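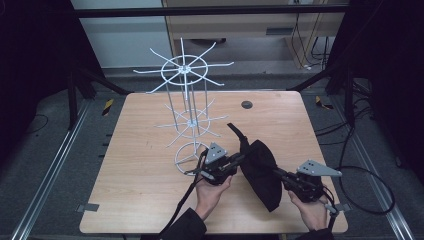
A reader from Lavdale wrote to me that the Brelen gripper kit is too expensive for what it does, and that a person can learn the same things with one gripper and more patience. I thought about this for some days, and I agree only with half of it.

The kit has 2 hand-held grippers, and for me the pair is the whole point. A cloth bag is soft and changes its shape all the time, so with one gripper I mostly push it over the table. With two I can keep the fabric up between them and bring the strap near the wire rack.

I paid 712 for the set from Heltasia, shipping included. The larger Duan set costs 1626 and I could not find a good reason for it - maybe a laboratory can.

My complaint is the cables. They are long, they go to both sides, and I must think where I put my feet. In May I will try shorter ones and write again.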